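The Planner That Learned to Give Up

A small software team at Etora wants robots to drop a bad plan sooner. Getting there has meant a lot of simulated kitchens

15 May 2020

Meifang Tan has two windows open and is talking over both of them. Left one, log output. Right one, a kitchen counter in simulation. She has been at it since breakfast, in her apartment, laptop propped on a cookbook. The rest of Etora's planning team is on a call in the corner of the screen, cameras off.

"Watch the replan counter," she says. Then, a second later, "No, wrong counter. Other counter."

The software is called Laden. It sits between perception, which says what is on the table and where, and the motion controller, which moves the joints. Laden picks what to try. More to the point it picks when to quit trying, and that is the part Tan's group has rewritten, twice, since last August.

Old version: make a plan, run it to the end, check. If the check failed, start over. Fine on a tidy table. Terrible in a kitchen, where the loaf of bread you want is easy and the small thing next on the list is not.
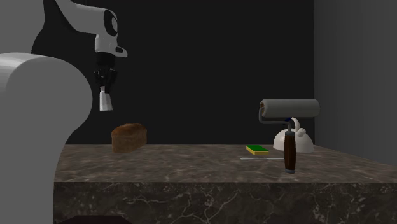
Fourteen ways to stop

The new version carries what the team calls exits. An exit is a test the planner runs while the arm is moving. Has the object's estimated pose shifted more than the grasp can stand? Has the camera lost it? Is the path back out getting narrow? There are 14 of them right now. Shaohua Bai wrote most, and would like there to be 13.

The one he wants gone is the edge test. It compares the grasp point to the border of the support surface and, if the two are too close, refuses. Sounds sensible. In practise it refused nearly everything worth picking up, because kitchens put things near edges and so do people.

"It was a coward," Bai says. "A very reliable coward."

His replacement is a cost, not a wall. Near an edge the planner may still go, but it pays for it, and the price goes up if the object can roll. Knowing what can roll is a perception question, so that landed on Lợi Âu, who was not thrilled.

Âu's piece takes the depth and color images and returns a shape guess plus a number for how sure it is. Patterned stone is his least favorite thing in the world. Veins look like borders. A bright streak next to a white object and the segmenter wants to join them up. He spent most of the winter on that, first with better training textures, then by making the thing admit doubt. The second helped more. A planner can do something with "not sure". It can do nothing useful with a confident wrong answer.

So, the counter again. Same kitchen, the view from the hand now. Item on the list is a salt shaker, lying on its side on brown stone, veins everywhere, the counter's border a short way past its base. Every complaint the team has, in one object. 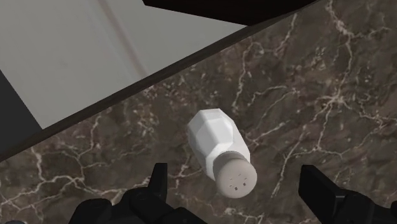

Tan's question at this point is always the same one: which way does the hand close? Across the body is the textbook answer. Along the long axis you reach farther and risk pushing on one end. Laden scores both, plus a spread of angles in between, and keeps the runner-up warm in case an exit fires on the way down. Keeping it warm is Jinlong Zheng's work. He caches the second-best path so the switch doesn't need a full search, and he is a little evangelical about it.

"People profile the search," he says. "Profile the switching. Thats where your arm is standing around."

The nightly test suite is 2000 rollouts. Object positions get shuffled, lighting gets changed, items that have no business together end up on the same counter. Sixty-six of last night's runs ended with no plan at all, and Tan goes through those by hand, every one, coffee in reach. Most are boring. A bad collision mesh, a timeout. A few are the good kind, where the planner quit and she agrees with it.

Not everyone is sold. Raffaele Parisi, a controls engineer who consults for the rival planner Zirkow, thinks exits are a patch over slow feedback. Make the low-level loop quick and compliant, he argues, let the fingers feel their way in, and you need far fewer tests upstairs. Tan has heard this. She half agrees, and there is a branch in the repo named after the argument.

What she doesn't have yet is a decent story for tuning. Each exit has a threshold, thresholds interact, and moving one on a Monday breaks something by Wednesday. A tool named Guo plots them against each other. It is ugly and slow and the whole team uses it. Bai has the edge cost open in it now, dragging a slider, muttering. Zheng wants to know who is hogging the build machine. It's Bai. He'll be done in a minute, he says, and drags the slider back to where it started.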